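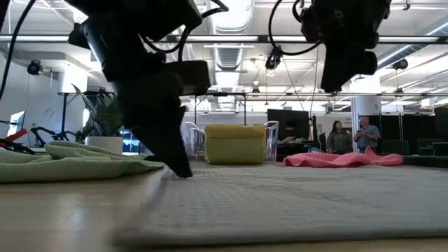 Nirar 오픈데이, 수건 접기 시연 중

제목: Nirar 오픈데이 다녀왔어요 (수건 접기 시연 후기)

글쓴이: 보풀제거반
2026년 3월 22일

어제 Nirar 오픈데이 다녀왔습니다! 지난 11월에 신청했다가 떨어지고 이번에 겨우 됐네요 ㅠㅠ 공장 같은 데를 생각하고 갔는데 그냥 천장에 배관 다 드러난 넓은 사무실이더라고요. 테이블 옆에 화분도 있고요.

제가 제일 오래 본 건 천 접는 시연이었어요. 까만 팔 두 개로 하는 건데, 사진은 한쪽 그리퍼 끝이 흰 와플 무늬 천에 닿은 순간이에요. 저는 저 가장자리 하나 집는 게 그렇게 어려운 일인 줄 몰랐어요. 한 장 접는 데 4분 걸렸고, 중간에 한 번 놓쳐서 다시 집었습니다. 근데 다시 집을 때 직원분이 손을 안 대셨어요. 거기서 좀 소름...

설명해 주신 분 말로는 이 제어 프로그램 이름이 Tam이고, 매번 천을 대충 던져 놓고 시작한대요. 질문 시간이 5분밖에 없어서 그게 제일 아쉬웠어요.

글쓴이: 세탁소집둘째
4분이요?? 저희 어머니는 그 시간에 한 바구니 끝내십니다. 솔직히 이걸 왜 로봇한테 시키는지 모르겠어요. 호텔 세탁 쪽에는 시트 펴서 접는 기계가 벌써 있잖아요. 훨씬 빠르고요.

글쓴이: 관절여섯개
윗분, 그 기계는 사람이 모서리를 물려 줘야 되는 경우가 많아요. 여기서 보여 주려는 건 구겨진 채로 놓인 걸 알아서 집는 부분이고요. 사진 왼쪽에 연두색 천, 오른쪽에 분홍색 천 뭉쳐 있는 거 보이시죠? 저런 상태에서 모서리 찾는 게 진짜 골치 아픕니다. 같은 천이라도 놓을 때마다 모양이 다르니까요.

글쓴이: 세탁소집둘째
골치 아픈 건 알겠는데 그걸 돈 주고 살 사람이 있냐는 얘기예요. 두 팔짜리면 값도 꽤 나갈 텐데요.

글쓴이: 보풀제거반
가격은 저도 물어봤는데 안 알려 주셨어요 ㅋㅋ 아직 파는 물건은 아니고, Pindness라는 숙소 쪽이랑 시험만 해 보기로 했다고 하셨어요. 가운데 통 앞에 겨자색이랑 연두색 비슷한 천이 접혀서 포개져 있는데, 저는 저 정도 각이면 우리 집 서랍에는 합격입니다!

글쓴이: 밤샘납땜
저도 오후 타임에 갔어요. 제가 볼 때는 두 번 연속 실패했습니다. 두꺼운 천에서 두 겹을 같이 집어 버리더라고요. 후기가 너무 좋게만 쓰인 것 같아서 적어요. 작년에 본 Hokholm 시연은 느려도 실패는 없었거든요.

글쓴이: 관절여섯개
Hokholm은 천을 미리 펴 놓고 시작하지 않았나요? 그럼 비교가 좀 안 맞는데요.

글쓴이: 밤샘납땜
펴 놓고 한 건 맞아요. 그래도 보러 온 사람 입장에서는 성공률이 궁금하죠. 몇 번 해서 몇 번 됐는지 옆에 적어만 놔도 좋았을 텐데, 그런 게 없어서 물어봤더니 집계 중이라고만 하셨어요.

글쓴이: 보풀제거반
앗 오후 타임은 그랬군요. 저는 오전이라 한 번 놓친 것만 봤어요. 본문에 오전 기준이라고 써 둘게요. 성공률 적어 놓자는 건 저도 찬성이에요.

글쓴이: 초보모터
혹시 다음 회차 신청은 어디서 하나요? 아이 데려가도 되는지도 궁금해요.

글쓴이: 보풀제거반
Nirar 홈페이지 공지에 신청 칸이 따로 열려요. 한 타임에 16명이라 금방 차니까 알림 꼭 켜 두세요! 아이는 보호자랑 같이면 괜찮다고 안내문에 있었는데, 제가 간 타임에는 다 어른이었어요. 그리고 주차는 포기하고 가세요. 저 자리 찾다가 앞부분 설명 놓쳤어요 ㅠㅠ

글쓴이: 세탁소집둘째
말은 저렇게 했지만 저도 신청은 해 보려고요. 어머니 모시고 가서 한마디 들어 봐야겠습니다.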